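News > Business > Manufacturing

Grendmont extrusion plant to restart second press in April

The aluminum plant in Grendmont will bring its second extrusion press back into use in April, owner Gimoris said. The press has stood idle for two years while the company waited for orders to pick up.

Gimoris will hire 14 people to run it, most of them on the evening shift. Training starts next month at the company's older site in Hostau, and new workers will be paid for travel between the two towns.

The plant makes long aluminum sections for window makers, trailer builders and machine shops. Slotted sections, the kind bolted together into benches and platforms, are the part of the business that has grown most, according to the company.
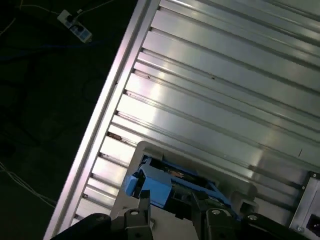

Grendmont newsroom

With both presses running, the plant expects to ship 4,000 tons a year. It shipped 1,964 tons last year, all of it from the first press.

Neighbors on the east side of the site had asked about noise. The town has approved the evening shift on condition that truck loading stops at 9 p.m. - an hour earlier than the company wanted. Gimoris has also agreed to move its scrap bins away from the fence.

Part of the extra output is already sold. Ccori, which builds greenhouse frames, has signed a two-year supply deal with the plant. Neither company gave a price.

Applications are open until the end of the month. Forms can be picked up at the plant gate or at the town library.

Comments

millroad_dan
Good news but 9 p.m. is still late if you live on the east side. Trucks are already backing up before 6 in the morning.

PatchyLawn
Does anyone know if they sell offcuts to the public? They used to, at the side gate.

kel77
@PatchyLawn they stopped that when the press went down. Worth calling the office.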